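印刷する | メールで送る

ニット帽をつまむのは、どうしてこんなに難しいのか。Grerkelの新手法「Patrício」を見てきました

2022年10月30日

布ものをロボットにつかませる研究って、タオルとTシャツばっかりだなあと前から思っていたんです。四角く広げられて、角があって、たたんだら終わり。もちろんそれだって大変な仕事なんですけど、うちの洗濯かごに入っているのは靴下だったり、首まわりの伸びたセーターだったり、子どもの帽子だったりするわけで。そんな不満を抱えていたところに、Trirkleyの研究グループGrerkelが編み物専門でつかみ方を学習させる手法を発表したというので、電車を乗り継いで話を聞きに行ってきました。

手法の名前はPatrício。由来を聞いたら「響きで決めました」とのことで、それ以上は教えてもらえませんでした。

ざっくり言うと、人がハンドヘルド型のグリッパを持って実際に布をつまんでみせ、その手元のカメラ映像からロボットのつかみ方を学ばせるというものです。ここまでなら、この分野を追っている人には「ああ、またその系統ね」という話だと思います。私も最初はそう思いました(すみません)。Patrícioが変わっているのは、つまむ場所よりも先に「どれくらいの深さまで噛ませるか」を決めてしまうところなんです。

普通は、まず映像の中から「ここをつまめ」という点を探しますよね。で、そこへ指を持っていって閉じる。Tシャツの裾ならそれでけっこううまくいくそうです。でも編み物は生地が厚いし、伸びるし、折り返しがあると端が二重になっている。点の位置が合っていても、浅ければ持ち上げるときにするっと抜けるし、深すぎると裏側の生地まで一緒に噛んでしまって、広げたいのに袋の口が閉じたままになる。Grerkelの人たちは、失敗した記録を見返しているうちに、外しているのは場所よりも深さのほうだと気がついたのだそうです。

そこでPatrícioでは、映像を見てまず「浅め」から「深め」まで連続した値で噛み込みの量を予測させて、その値に合う縁をあとから選びます。順番を入れ替えただけ、と言えばそれだけなんですが、この入れ替えが効くんですって。浅くつかむべきだと先に決まっていれば、折り返しの縁を選ぶときに候補がぐっと絞れる。逆に深くつかむと決まっていれば、指が入る余裕のない縁は最初から外せる。聞きながら、自分がセーターを脱がせるときの手つきを思い出していました。たしかに、どこを持つか考えるより先に、指を構える幅が決まっている気がします。

お手本の深さをどうやって測るのかも気になるところですよね。ここは地味なんですが、私はこの部分がいちばん好きでした。つまむ直前の映像と、つまんだ直後の映像を並べて、パッドの先から生地がどれだけ隠れたかを見るんです。特別なセンサーは足していません。生地が隠れた量がそのまま深さの目安になるので、人がやってみせた記録さえあれば、あとから全部にラベルを付けられる。手作業で線を引いたのは最初の少しだけで、残りは自動で付けたものを人が見て直したそうです。

集めたお手本は全部で300回分。この手の研究としては、かなり小ぶりな数だと思います。布の研究で大きなデータを抱えているところはいくらでもありますし、正直に言うと、数字を聞いた瞬間は「少なっ」と声が出ました。でも、少ないからこそ一回ずつ中身を見て、浅かった、深かった、と話し合えたのだと聞いて、ちょっと見方が変わりました。 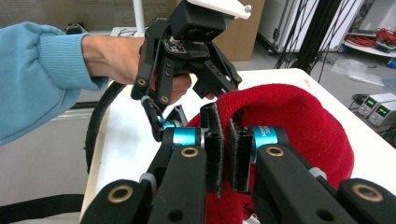 編み物で意地悪なのは、なんといっても折り返しです。一枚だと思ってつまんだ縁が二枚だったり、二枚まとめて持ちたいのに外側だけめくれてきたりする。しかも横から見ても上から見ても、色が同じだと境目がほとんど分かりません。折り返しのある赤いニット帽なんてまさにその典型で、丸い頭のほうはふっくらしているのに、口のまわりは内側に折れ込んでいて、縁が縁らしく見えてくれないんですよね。そこを、ふわふわした面ファスナー状の素材を貼った黒いパッドで挟みにいくわけです。パッドどうしの隙間に生地の端がどれだけ入っているか、手前からだとよく見える。深さを映像から読むというPatrícioの発想は、この見え方があって初めて成り立つんだなあと、私はここでようやく腑に落ちました。

パッドの話をもう少しさせてください。つるつるの面だと編み目の上を滑りやすいので、こういう毛羽立った面は編み物と相性がいいのだそうです。ただ、引っかかりがいいということは、離すときにも引っかかるということで。起毛した糸だとパッドのほうに毛が移ってしまい、だんだん効きが変わってくる。Grerkelでは一区切りごとにパッドを掃除していて、その掃除のタイミングも記録に残していました。論文の本文にはちらっとしか出てこないんですけど、付録に掃除の前と後の比較がちゃんと載っています。こういう付録、大好きです。

さて、肝心の結果です。

評価に使ったのは、学習には入れていない編み物が22種類。提供したのは同じTrirkleyにあるニット工房のGrusbyで、売り物にできなかった試し編みや、サイズを間違えた品をまとめて譲ってくれたのだとか。帽子にマフラー、片方だけの手袋、それから何を作ろうとしたのか誰にも分からない筒(私も見せてもらいましたが、分かりませんでした)。ゴム編みもあれば、透かし模様みたいにすかすかのものもあって、並べるとなかなか壮観です。

このうち15種類で、Patrícioは縁を一枚だけつまんで持ち上げるところまで安定してできました。比較の相手は、同じお手本を使って場所だけを学ばせたもの。そちらはゴム編みではいい勝負をするんですが、折り返しのある品になると裏まで噛んでしまうことが増えて、差が開きます。面白いのは、折り返しのない平らなマフラーだと両者がほとんど変わらないことで、つまり深さを先に決めるご利益は、生地が重なっている場所に集中しているわけです。宣伝としては「どんな編み物でも強い」と言いたくなるところだと思うんですけど、論文にはこの「変わらない」結果も同じ大きさの表で載っていました。

苦手なものもはっきりしています。まず透かし編み。穴の向こうが見えてしまうので、生地がどれだけ隠れたかという測り方そのものが怪しくなるんです。穴から下の台が見えているのか、縁の外側が見えているのか、映像だけだと区別がつきにくい。それから黒い毛糸。パッドも指も黒いので、境目が溶けてしまいます。これは聞いた瞬間に「そりゃそうだ」と笑ってしまいました。パッドの色を変えればよさそうなものですが、そうすると今度は手持ちのお手本が使いにくくなるので、悩ましいのだそうです。

それと、深さが合っていても失敗することがあります。持ち上げている途中で生地が自分の重みで伸びて、噛んだ分がじわじわ抜けていくケースです。Patrícioが決めるのはつまむ瞬間の深さなので、そのあとのことは面倒を見てくれません。途中で握り直すか、もう少し深めに見積もるか。グループの中でも意見が割れているようで、私がいるあいだもちょっとした議論になっていました。部外者としては握り直し派を応援したいです、動きが人間っぽくて好きなので。

ちなみに、私もグリッパを持たせてもらいました! これがもう、思った以上に難しい。自分の指ならなんとなくでできることが、道具越しになったとたんにできなくなるんです。縁をつまんだつもりで持ち上げたら帽子がまるごと裏返って付いてきて、次はぎりぎりを狙いすぎて何もつまめず、という具合で、2回続けて見事に失敗しました。横で見ていた人に「それも貴重なデータなんですよ」と慰められたんですが、あれは学習に入れないでほしいです。

ただ、自分でやってみると、深さという言葉の意味が体で分かります。うまい人の動きを見ていると、閉じる前にほんの少し止まるんですよね。指先が縁をまたいだところで一瞬ためらって、それから閉じる。映像のこの「ためらい」の部分がラベル付けの手がかりとしても役に立っているそうで、逆に迷いなくさっと閉じるお手本は、前後の比較がしづらくて困るのだとか。上手すぎるお手本が扱いにくいなんて、ちょっと愉快な話です。

もともとこの研究が動き出したのは4月で、最初は靴下をそろえる課題をやるつもりだったと聞きました。靴下の口を開けるには縁を一枚だけつままないといけない。ところがその「一枚だけ」がどうしてもできなくて、そこばかりやっているうちに、そっちが本題になってしまったと。研究ってそういうところがありますよね。靴下のほうは今も棚上げのままで、私としてはいつか必ず戻ってきてほしいと思っています。うちには相方のいない靴下がたくさんあるんです。

今後の予定も少しだけ。次に取り組むのは、つまんだあとに口を広げる動作だそうです。片方の縁をつまめたら、もう片方の縁もつまんで、左右にそっと引く。文章にするとあっさりしていますが、一つ目をつまんだ時点で生地の形が変わってしまうので、二つ目の深さはその場で見直さないといけません。ここでPatrícioの予測がどこまで使い回せるのかは、まだはっきりしたことは言えないとのことでした。

Grusbyのほうも乗り気で、仕上げの工程で帽子を型にかぶせる作業に使えないかという話が出ているようです。いまは一つずつ手でかぶせていて、冬物の時期になると指先がかさかさになるのだとか。すぐに工房に置けるような速さではないし、透かし編みの品も多いので、まずは無地の帽子からになるだろうという見通しでした。工房の人は速さよりも、編み目を引きつらせないかどうかを気にしていて、持ち上げたあとの品をひっくり返しては縁を光に透かして見ていたそうです。引きつれの評価は今回の論文には入っていません。入れてほしいなあ、というのが私の感想です。編み物をする人なら、たぶん真っ先にそこを聞きますから。

論文とあわせて、お手本のデータとラベル付けの道具も公開されています。ラベル付けの道具のほうは、生地が隠れた量を見るだけのごく小さなプログラムなので、手元にカメラの付いたグリッパがあって、何かしら布の記録をためている人なら、自分のデータで試してみるのも難しくないと思います。説明書きはまだそっけないですが、掃除の頻度についてだけはやけに詳しく書いてありました。

帰り道、駅前の店で毛糸の帽子を見つけて、つい折り返しの縁を親指と人差し指でつまんでは離し、つまんでは離ししていたら、店の人に「お探しのサイズありますか」と声をかけられてしまいました。紺色のを買って帰りました。

印刷する | メールで送る

当サイトでは、閲覧状況の把握と表示の改善のためにCookieを使用しています。引き続きご覧いただく場合は、Cookieの使用に同意したものとみなします。 同意する | 設定を変更する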